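Mats, Towels and the Great Big Sort-Out

Quick one this time, sorry. Agathe is away until April and I'm doing the newsletter between other things, so no proofreading. You've been warned.

First – the printed cloths. A lot of you asked after the last mailing. Yes, they're staying in the range. Yes, the landscape ones too. We had a long talk at Sakbridge about dropping the big sizes because they're a pain to fold and a pain to ship, and then the orders came in and that was the end of that talk. So, big cloth mats: in. The small round ones: out, once the shelf is empty. 33 left when I went to print this list. Don't call me, call the front desk.

Prints for spring, as decided:

Mountains – stays. Same blues as before.
Orchard – stays, but with a lighter green. The old one looked like soup.
Harbor – gone. Perrine is sad. I'm not.
Dunes – new, samples in April if the printer keeps his word.

Mountains is the one everybody picks up first at the open table. It's laid out in the workshop right now and it does cheer the place up, all that gray metal and then a big yellow sun coming in from the side. Perrine Bouvier drew it, for those who are new, and she'd like it known that the mountains are meant to be jagged. We've had two letters about that. They are not a printing mistake. Please stop writing.

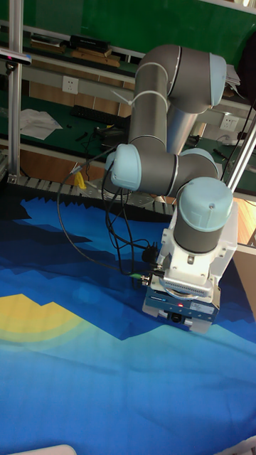
Mountains in the workshop: navy peaks, blue bands, pale cyan lower down and a bit of the yellow sun at the left.

Washing. Same questions every year so same answers. Cool wash, inside out doesn't matter becuase there's no inside. No bleach. Iron on the back if you must, medium, no steam on the yellow. The yellow is the one that goes first. If yours has already gone, bring it in and we'll see what can be done, but probably it's a new mat.

Dark blues can bleed on the first wash. On its own the first time, please – not with the kitchen towels. Somebody on Kröger's team ended up with a full load of pale blue napkins and wanted to know who pays. You do. It's on the label.

Wrinkles. If it came to you folded and the creases won't lie down: damp cloth over the top, leave it overnight on something flat, weights on the corners. Books are fine. Not potted plants. A wet ring under a pot will not come out of the cyan, I've tried everything in the cupboard.

Rolling, not folding. We're moving all the big mats to tubes. The first 100 tubes are here and stacked behind the door, mind your shins. Anyone picking up in person gets a tube if they ask. Bring the tube back and you get 5 off the next one. The tubes from Indus are a bit short for the big size, so if yours sticks out at the end that's just how it is until the longer ones arrive. Tape a bag over it if it's raining.

The sort-out. Workshop day is still on and we still need hands. What needs doing:

Sample drawers – all of them. Label by print, and use the name, not the old number.
Offcuts – anything smaller than a napkin goes in the rag sack. Bigger goes to the school box.
The bench – wipe down before any cloth goes on it. Before! Last time there was grease on two of the Orchards and they had to be sold as seconds.
Floor – sweep last. You'd think that would be obvious.

Lunch is soup and bread, around the long table. Tell Agathe Moulin's office if you don't eat meat. She's away but the phone gets answered.

Seconds sale. Roughly 40 mats this year, mostly Harbor and a few Orchards with the grease spots. A couple of Mountains where the blue bands went on crooked. You'd hardly notice on a table with plates on it. Cash is easier. No holding things back for your sister, we had arguements over that last time and I'm not doing it again.

Zekura are lending us two folding tables for the sale and want them back the same evening, clean. I've promised. Please don't make a liar out of me.

What else. Thread order is late. Hem colors for Dunes still open, Perrine wants sand and I want navy, so if you have an opinion send it to her and not to me. The key to the back cupboard is missing again. If it's in your coat pocket – check, please check – drop it through the mail slot.

That's all I've got time for. Next issue Agathe is back, and the spelling with her.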